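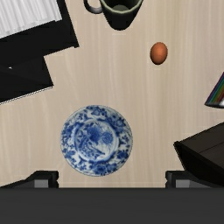
Wrist view in the simulator, fingers open, plate just ahead of the gripper.

Visit report, Stosteo teleoperation lab, Anavville, 19th March

The morning session covered remote control in simulation. Naomi Chege ran the station and Tanveer Orakzai handled the recordings. The operator holds a hand controller and the simulated arm follows it. Each run is saved as one demonstration, with joint positions, finger opening and all camera views on the same clock.

The set held 1304 demonstrations on the day, most of them added since February. Orakzai discards any run with a pause longer than 5 seconds – the trained policy tends to copy the pause. 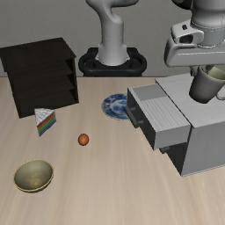
Gray mug in the gripper, over the top of the white cabinet. The upper drawer is partly open.

Visitors were given 30 minutes each at the controls. Depth was the main difficulty. From the fixed view I misjudged height several times, and Chege told me to check the wrist view before closing the fingers. Control lag was small but noticeable on fast moves.

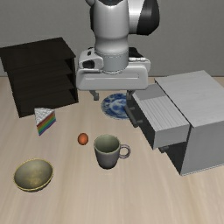 Open gripper above the table, with the mug standing in front of the plate.

Object positions can be changed between runs. Angelica Ambrosio asked how far they are varied. Orakzai said the range is set per task and kept narrow until the first policy trains cleanly.

The hand-guided session on the real arm was moved to the afternoon and I had to leave before it. Mirta Palma attended and will send her notes separately.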